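Thread on Funivley Town v Brikico Athletic in the cup, for anybody who couldn't get a ticket and anybody who could and now wishes they hadn't. Long one. Put the kettle on.

1/ The limit at Okoth Park is 600 at the moment. Last season's average was 1,106, so a good few people who have moaned through every home game for years have suddenly found out they'd like to be there.

2/ I got in. I had a seat with my name on it, printed on a bit of paper and taped down, with two empty ones on either side. Best view I've ever had of us losing the ball.

3/ Team news first. Njoroge Mwakalinga started in midfield. He signed in the summer from Stosudel and the club website called him "a player who needs no introduction", then gave him four paragraphs of one.

4/ Formation: three at the back. We have played three at the back on and off since the old manager left, and each time it's announced as if it's just been invented. The left-sided one is still a right-back. He knows it, we know it, and by the tenth minute the Brikico winger knew it too.

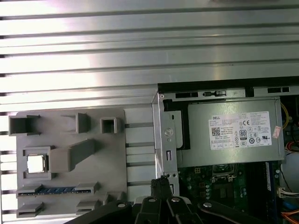 5/ The trouble with a back three is what goes in front of it. Too high and there's a hole you could park the team coach in, too deep and you've got a back four with one man sulking. Mwakalinga got it right from the off. Think of the three grey sockets along the top of that board as our centre-halves, the widest one on the left (no comment), and the little silver chip in its holder just below as him. Tucked in, slightly left, covering for the one who needed covering for. He hardly moved out of there in the first half and he didn't need to.

6/ Brikico, for their part, play the way they always have. Throw-in, long throw-in, very long throw-in. They brought a towel. It was a dry night and they still used the towel.

7/ Goal, 23 minutes, them. Long throw, flick, a scramble that seemed to last most of the half, and their number nine put it in with what I'd call his hip. He celebrated as if he'd bent it in from thirty yards. Fair enough, I would have too.

8/ No away fans allowed, so the goal was met with silence and then, from the dugout, one man clapping. Very odd. I could hear our keeper telling the right-back who plays at left centre-half what he thought of him. I won't type it out but he had clearly been saving it up.

9/ Half-time. The tea bar was open but you had to order from your seat on your phone. My tea came in the 61st minute. I had asked for no sugar. It had the sugar of everyone in the row. 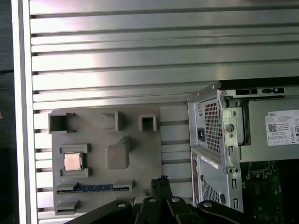

Grey motherboard mock-up on silver ribbed panelling.

10/ Second half, and somebody had said something, because we came out and passed it forwards. I had to check we hadn't swapped ends. Three corners in the first five minutes, all of them taken short, none of them taken well.

11/ Equaliser, 58 minutes. Mwakalinga won it just inside our half, looked up and hit a pass so good that our winger was visibly startled by it. He recovered, cut in and scored off the inside of the post. 1-1. Six hundred people made a decent stab at sounding like more.

12/ Quick word on the winger, as I've been hard on him in the past (see most of my posts). He's quicker this year. He has also stopped doing the thing where he beats a man, waits for him, and tries to beat him again. I miss it a bit.

13/ Then the usual. We got on top, so we made a change. Took off the striker who was holding it up and brought on the one who doesn't. I'm told he is good in training. I've been told that about a lot of players at this club and I'm starting to think I should be buying a season ticket for training.

14/ Brikico had a man sent off on 74 for a second yellow. First one was for time wasting with the towel. I've waited years for that towel to cost them something and I had no one within two seats to hug.

15/ Against ten men we were of course much worse. We always are. Give us space and time and we start to think about what we're doing, and it has never helped.

16/ 1-1 at full time. No extra time in this round, straight to penalties, which suited everybody except the people who had to take them.

17/ Ours: scored, scored, saved, scored. Theirs: scored, scored, scored, scored. Mwakalinga stepped up fifth needing to score to keep us in it. Sent the keeper the wrong way, didn't celebrate, walked back, had a drink of water. I'd like to have nerves like that for making phone calls.

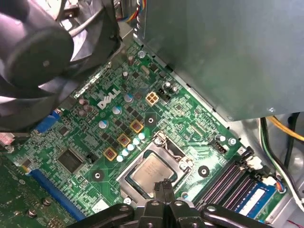
18/ Their fifth taker was the number nine. The hip. He ran up, stuttered, stopped, more or less sat down, and rolled it into the corner. Out in the first round, 5-4 on penalties, to a team that finished with ten men and a damp towel.

19/ The manager afterwards said there were "plenty of positives". I make it one and a half. Mwakalinga is the one. The winger is the half, and he can have the rest when he does it twice in a row.

20/ Some of the older lot are already saying he's the best midfielder we've had since the cup run, the one where 1,948 squeezed in for the replay. I was at that replay. I was small and stood behind a man in a large hat, so I can't say whether they're right.

21/ For the record, he's had 41 league starts over the last two seasons and not one red card. Our previous holding midfielder once got booked in the tunnel.

22/ Next up is the league, away, in October, and we won't be allowed in to watch. There'll be a stream at a tenner. Last time the stream was a single fixed shot of the halfway line, so if anything happens in either penalty area I'll be finding out from the noise.

23/ A couple of people have asked whether the right-back could just be played at right-back. I put this to someone at the club on the way out. He said they'd "had a look at it".

24/ Ratings tomorrow if I can face doing the left side of the defence. Replies are open, be nice to the keeper, he's on here.

Posted September 24, 2020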